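11 October 2021

Picking up where I left off with the grasp planner. Short version for anyone skimming: the collision model was lying to us about the bin walls, it's now lying a bit less, and the ranking is still rubbish for anything long and thin.

First job this morning was the timeout. Tinar (our planning node, for whoever reads this later) was giving up after 700 ms and handing back the least bad candidate it had, without saying so! No warning, no flag, just a pose with a score on it that looked perfectly normal. I only spotted it because I was comparing two logs side by side and the candidate counts didn't match. I've put the limit up to 3000 ms for now and made it shout in the log whenever it runs out. We can bring it back down once the sampling is faster. Lumturie Delić wants it to return an error instead, and I think she's right, but the state machine upstream doesn't know what to do with an error there and would simply stop, so that's a separate ticket.

Then the walls. The bin in the planning scene was a plain open box with vertical sides, left over from whoever set up the Driltico demo in July. The real one slopes inwards, so near the base the planner believed it had space it hasn't got, and it would happily propose grasps with a fingertip inside the wall. I redrew the mesh with sloped faces and shrank the padding from 30 mm to something more sensible — with the old padding and the new slope together there was hardly any floor left to plan on, and everything came back as "no valid approach". Took me far too long to work out that both were being applied.

While I was in there I also added the cable bundle as a fat capsule attached to the gripper link. It's crude. The cables hang in a loop that changes shape with the wrist, and a capsule can't follow that, but it's better than pretending there's nothing there. Wrist rotations that would swing the bundle across the front of the bin now get a cost instead of a hard rejection. I tried the hard rejection first and it threw away half the good grasps along with the silly ones.

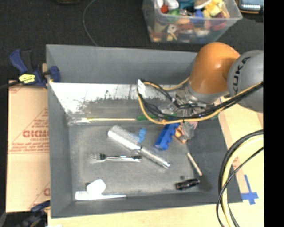

*Mixed set in the bin, arm in from the right. Cable loop lying over the back wall, which the capsule doesn't cover.*

The mixed set is a pig for segmentation, which is why I like it. The silver hairbrush and the fork are both shiny and the depth goes patchy on them, so the mask from colour and the mask from depth disagree, and whichever one wins the other ends up as a phantom object. Orotora (Lumturie's segmentation branch) does better on the hairbrush than the main branch, mostly because it no longer splits it at the blue clip. It still splits the fork where the handle goes dark. I've asked her for the raw logits so I can see whether it's a threshold thing or whether it really thinks there are two bits of cutlery in there.

The long thin stick with the green handle, right along the base of the back wall, is the one that upsets the ranking. Antipodal score is lovely anywhere along it, so the planner fills the top of the list with nearly identical grasps, all of which then fail the wall check one after another. That's where the time goes! I want to thin the candidates by distance along the object's main axis before the collision check, so we try a spread of places first. Wrote a quick version, gated behind a flag, off by default. Not tested on the arm, only on a replay.

Also swapped the hand-eye transform for the one from the Hodžić calibration script. The old file had the rotation stored in the other quaternion order and something downstream was quietly swapping it back. I've removed the swap. If your branch suddenly points the gripper at the ceiling, pull first and complain after.

Left to do:

- rerun the 2 replay logs with axis thinning on, compare planning time
- proper cable model, or at least a second capsule for the loop
- decide with Lumturie what the state machine does on a planner timeout
- check the new bin mesh against a fresh depth scan, I measured the slope with a ruler and I don't trust my ruler work
- delete the July demo scene file so it can't be loaded by accident again

Config is pushed, mesh is in the usual folder with "sloped" in the name.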